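Sorting Small Things at Home: Bins, Colours and Habits
Student project report, module Household and Design
Grinddale College, 2 June 2025

1. Why we chose this topic

In our shared flat in Gourlay Street there was one drawer where all cables, batteries, pens and keys lived together. In January we measured how long it takes to find one charging cable in this drawer. The longest search took 68 seconds, and the cable was the wrong one. From this came the question of our project: does a small open bin with a clear colour help people to put things back?

2. Materials

We decided for small plastic bins without lids. A lid looks tidy, but in our first trial the people left their things on top of it. The bins came from the shop Vollivlow, and we did not pay more than 8 pounds for the whole set. For the surface we wanted a dark table, so that the colours are easy to see.

The rule was simple. Green is for cables, yellow is for pens and pencils, and black is for all things which have no other place. We did not write labels in the first part, as we wanted to know if the colour alone is enough.
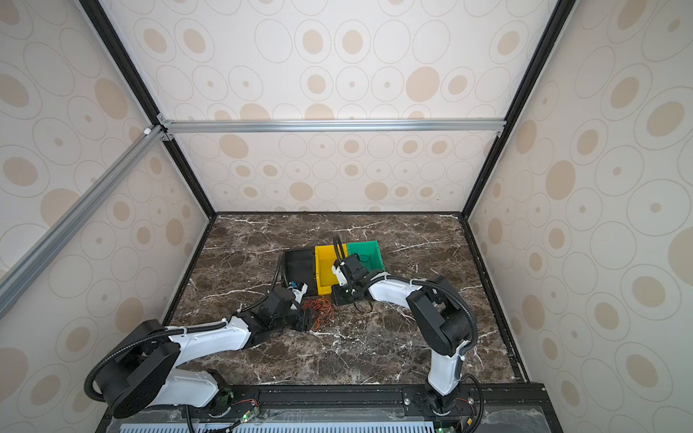

Figure 1. The black, yellow and green bins on the dark marble tabletop, with a cable in the green one.

3. What we observed

The green bin was the most successful. A thin cable can be looped and dropped in without much care, and it does not need to be folded nicely. With the yellow bin there were more mistakes, mainly with scissors, which some people count as a writing thing and some do not. The black bin became full very quickly. After 2 weeks it was almost the same as our old drawer.

We also noticed that the order of the bins matters. When we changed the places of yellow and green, people put cables in the wrong bin for several days, although the colours were the same as before.

4. Problems and next steps

Our group was small and all of us knew the rule from the beginning, so the result is not very strong. For the next term we want to repeat the test in the student kitchen of the Jireo building, this time with labels on half of the bins. We would also like to try the project without a bin for "other things".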